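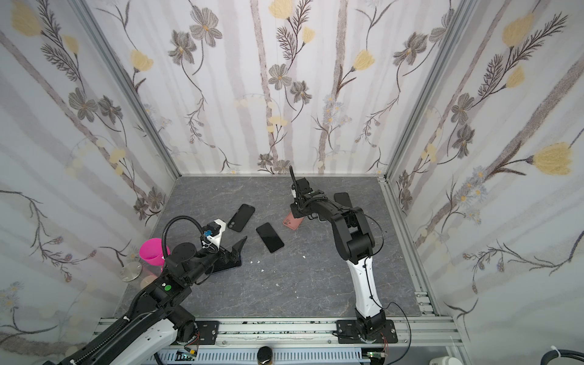 Cell 2, phone-to-stand task. Left arm on the stand, right arm holding the pink-cased phone.

July, started 9:40

Picking up from the last entry. The question is still whether the two-arm policy does better when we train on demos with other objects lying about, or whether the clean demos plus augmentation get us to the same place. Lukian thinks the clutter demos are worth the operator time. I was leaning the other way until this morning and am now less sure.

Data so far: 1,140 demos in total for the phone task, all teleoperated, both arms. Of those, 180 were collected with clutter. Everything is in the Stolby store under the usual naming, except the first batch from the Viller cell, which still has the old joint order. Do not mix those in without running the remap script. I lost half a day to that last month.

Two checkpoints under test:

A — clean demos only, color and crop augmentation, 99k steps
B — same recipe and same steps, clutter demos mixed in, sampled up so they make up a quarter of each batch

Same action chunk length for both, same wrist and fixed views, same controller gains. I kept the floral wallpaper for both runs. We swapped to it so that the background would have some texture in it, and I don't want to change two things at once.

Protocol: operator lays out the phones by the printed start sheet, calls out which one is the target, starts the episode, hands off. Time limit is 89 seconds. An episode counts as good only if the target phone is resting in the stand and both grippers have let go. Touching another phone is allowed, pushing one off the floor panel is a fail. Lukian scores from the video without knowing which checkpoint it was.

10:55. First block of A done. The main trouble is with the left arm. It comes in to steady the stand and closes early, so it ends up nudging the stand a little toward the back wall, and then the right arm arrives where the stand used to be. When the target is close to the stand this hardly matters. When it is far off the right arm takes longer, the left one keeps creeping, and the two are out of step by the time of the place.

11:30. First block of B. Left arm waits longer before closing. I did not expect the clutter demos to change that, since the stand is the same in both sets. Lukian's guess is that the operators simply worked slower when there was more in the way, and the policy picked up the slower timing. If so, we are measuring operator pace and calling it clutter. Need to check demo durations before anybody writes this up. 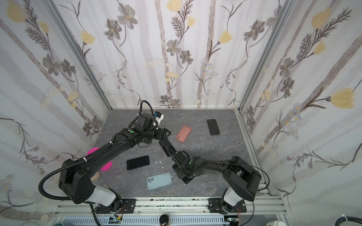

The grippers also come very close together in the middle of the workspace, more than I'd like. The collision check only looks at the links, with the fingers modeled as one box each, and the box is too short for the fingers we have on now. Measured them and sent the new dimensions to Horobets so they can go in the shared config. Until that's merged, keep the speed cap on and a hand near the stop.

1:15 pm. Back from lunch. Pulled demo durations. The clutter set is slower, clearly so, and most of the gap is in the approach phase. Placing takes the same time in both. So Lukian is probably right.

Plan from here:

Resample the clutter demos in time so the approach phase matches the clean set, retrain, call it C. Also the reverse — stretch the clean demos, no clutter, call it D. If D behaves like B on the left gripper timing then it was pace all along.

Grasping from flat is still the weak part in both checkpoints. The right gripper wants to pinch the phone across the long side and slides over the top. The cased phone is easier for it than the bare ones, I assume because the case gives it more edge to catch. Would be good to log case / no case as a field on the start sheet. Added it to the template, old sheets need filling in by hand.

2:50. C is queued on Grirklow, D behind it. Wrist camera bracket screws checked and tightened on the left arm, then redid the hand-eye calibration to be safe. Residual came back fine, numbers are in the calibration log.

To do: second block of A and B with the start order swapped, ask Lukian to rescore a handful blind so we have some idea of how consistent the scoring is, new finger boxes once Horobets merges.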